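Notebook, Monday, 7:40 a.m.

Second set of putter grips went on last night, tape up since Friday's batch came back soft at the butt end. Left them overnight in the rack. All held when I twisted them this morning. Going back to the old solvent for the next lot, the new one flashes off too fast and you can't get the grip seated before it grabs.

Wedges from the Somis order: lofts checked on the machine, both lies measured. Two of the gap wedges were 2 degrees flat. Bent them up and rechecked after they had sat a while. One crept back a little, so I bent it again and wrote the number on the hosel tape. Whoever picks this up, please measure that one again before it ships.

Ledesma shafts. Cut the samples to length and put them on the frequency board. The stiff ones read closer to each other than the last delivery did. The regulars are still all over the place. I want to spine them before deciding anything, and I would hold off on ordering more in August until that's done. 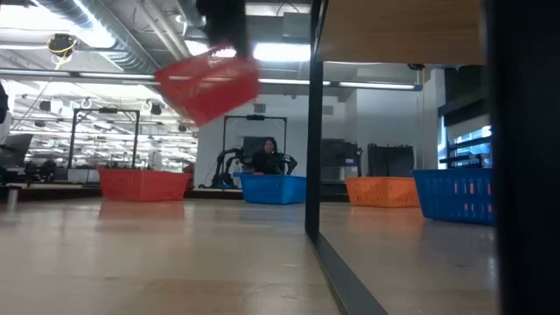

Swing weights next. The Doterberg head comes in light, so with the standard shaft and the heavier grip it balances well under what the customer asked for. Tried tungsten powder in the tip first and didn't like it, it rattled after a few hits. Lead tape on the sole got it there but he won't want to look at it. Hot melt through the port is probably the answer. Need to find the long nozzle.

Range balls for the Narnness course: 1000 on the delivery note. Pulled 27 and put them through the ring gauge and the compression tester. All passed the ring. Two were soft. Not enough to send the lot back, but I'd like to pull another sample from the bottom of the bags before we sign for it.

Epoxy: the open tube is past date, threw it out. New one is on the shelf over the vise.

To do: spine the regulars, recheck that wedge, ask Doterberg what the head is supposed to weigh bare. Loft machine clamp is slipping again, tighten before use.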